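Home » News » Press releases » Sarwood

Sarwood Residents' League: Council's "listening" figures do not add up

SARWOOD, 1st October

The Sarwood Residents' League today asked the town council to withdraw its claim that the public backs the plan to fold the Falto ward into its larger neighbor, Serkasberg. The claim rests on a survey that the League has now read in full, including the appendix, and the League does not believe it says what the council says it says.

According to the council's summary, issued in March under the title "Sarwood Speaks," 1,192 people took part. That number has since turned up in two speeches, a leaflet and the mayor's newsletter. It is the number of people who opened the web page. The appendix gives the number who reached the last question and answered it as 396. The summary does not mention this, and the council's press office did not mention it either when the League asked in writing how the total had been reached.

The last question is the only one about the merger. It reads: "Would you support a simpler ward map that gives better value?" The words Falto and Serkasberg do not appear in it. Neither does the fact that Falto would lose both of its council seats.

"I would have said yes to that myself," said Leonie Frerichs, who chairs the League. "Who wants a complicated map and worse value? Ask people in Falto whether they want to give up the two councilors they can find in the phone book, and then come back and tell me what the public thinks."

The council has put forward two arguments for the merger. The first is money. The savings are described as "significant" in the summary, "meaningful" in the leaflet and "to be confirmed" in the budget papers. The League asked for a figure and was told that one would follow once the new map had been adopted. It seems to us that residents might like to see it before then.

The second is turnout. Fewer people vote in Falto than elsewhere in town, and the council takes this as a sign that they do not much care who represents them. The League would point out that Falto's polling place was moved out of the ward before the last election, to the Teuber hall on the far side of the rail line, with no evening bus. Turnout fell that year. The council's report includes the turnout and leaves out the hall.

Fidelina Condori, a League member who has lived in Falto since her children were small, went to both public meetings on the plan. She describes the second as a slide show with coffee.

"They had cards for us to write on, and a box to put the cards in," Condori said. "I asked who reads the cards. The man from the consultants said they would feed into the process. I asked what the process was and he said it was ongoing. I wrote my card anyway. I haven't seen one word from any of those cards in anything they've printed."

The League has asked for copies of the cards. The council says they are being reviewed for privacy, though they were unsigned. 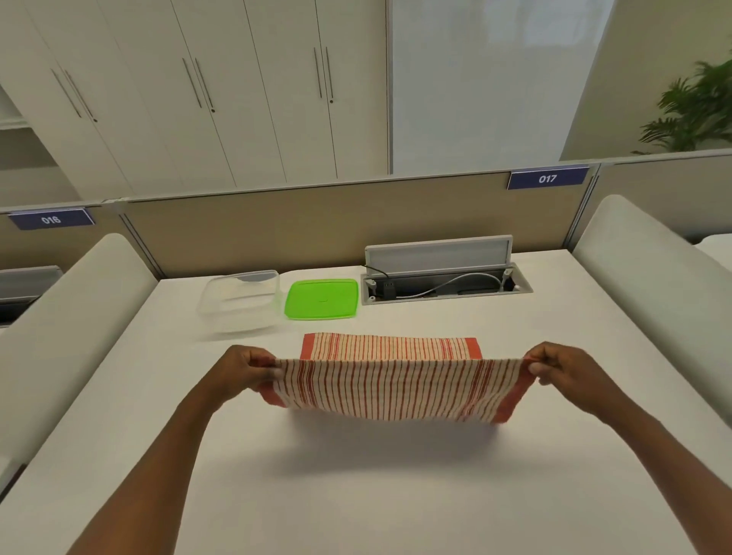
Members have also heard the suggestion, made at the last council session, that opposition to the plan comes from a handful of people who oppose everything. The League supported the new library hours. It supported the change to the trash contract, with some doubts that were later borne out. It has no fixed view on where ward lines should run and would consider a merger if the case for one were made with real numbers and a plain question.

The League is asking the council to do the following before any vote is held:

Correct the published total in "Sarwood Speaks" and say how many people answered the merger question.

Publish the savings estimate, or say that there isn't one.

Release the comment cards.

Put the question again, by mail, to every household in Falto and Serkasberg, naming both wards and stating what happens to the seats.

The council has said it welcomes continued engagement. The League has heard this before and will wait to see what comes with it. A letter setting out the four requests was delivered to the town clerk this morning, and any reply will be posted in full on the League's notice page, whatever it says.

Residents who took the survey and gave up partway through are invited to get in touch. The League would like to know which question they stopped at, and whether they knew they had been counted.

Press contact: Leonie Frerichs, Sarwood Residents' League

Copies of the survey appendix are available on request.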